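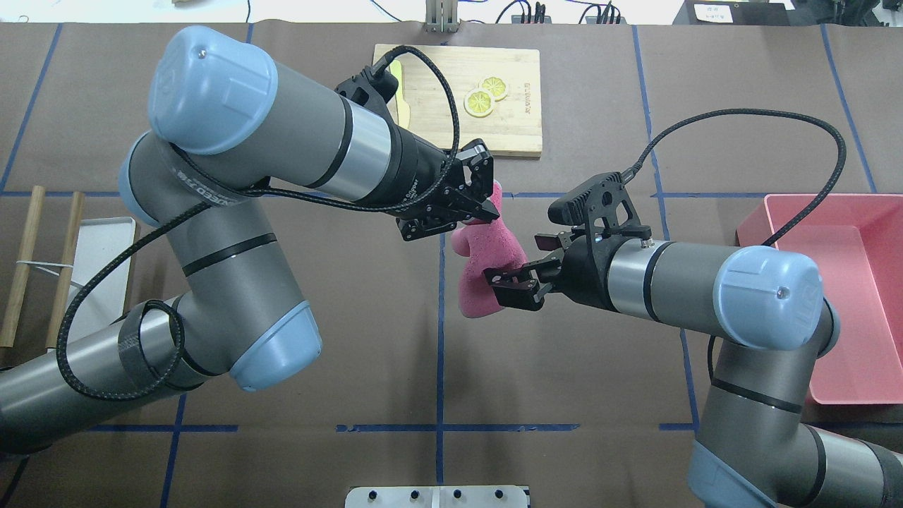

Home | Projects | Meetings | Minutes | Contact

Dovden Manipulation Group
Minutes, Wednesday meeting
Posted in December by Mei-kuen Tang

Present: Szu-yu Kao (chair), Mei-kuen Tang (minutes), the Plarna operators, one guest from Nakar.

1. Last minutes
Accepted with one change. The item on pedal wiring should have said "left pedal", not "both pedals".

2. State of the demonstration set
Szu-yu reported 2,547 demonstrations on the server. Most are by remote control. The hand-guided ones are still a small part, and the guest asked if they should be kept in a separate folder. Agreed that they should. Mei-kuen will move them before the next export.

The two-arm handover of the pink bone is the slowest task to teach. Operators tend to close the second gripper and open the first in one motion, and the copied behavior then lets go too early. From now on, both grippers hold for a full beat before either one opens. Demonstrations without the hold will be marked and left out of training – not deleted.

3. Table layout
Long discussion. The tape grid is what operators use to put the trays and the board back between runs, so it has to stay the same across sessions. There is some wear.

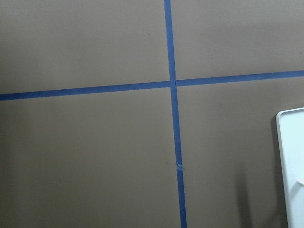
Wrist camera view of a tape crossing, with the creased spot on the strip below it.

Szu-yu does not want the whole grid pulled up in the middle of a set. The creased piece will be replaced alone and its position checked against the saved reference view. Any new tape must be the same blue.

4. Hand guiding or remote control
The operators prefer remote control for anything with two arms. For single-arm placing they find hand guiding quicker to learn, but their own hands end up in the camera views. Sanna settings were brought up again. The arm feels heavy near the wrist when guided, and lowering the resistance made it drift.

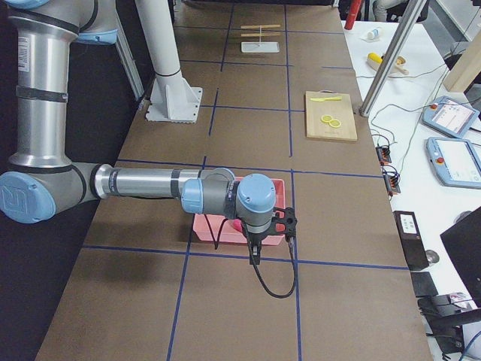

Szu-yu suggested guiding only the approach and leaving the last part to the remote handles. The operators will try this for 20 demonstrations with the bin task and report back. No change to the resistance setting until then.

5. Session length
Sessions stay at 90 minutes. One ran to 91 and the log split it into two files, so please stop a little early.

6. Actions
Mei-kuen – separate folder for hand-guided runs; replace tape piece.
Szu-yu – write up the hold rule and send it to Nakar.
Operators – mixed guiding trial.

Next meeting same time, same room.

Previous | Next | Back to Minutes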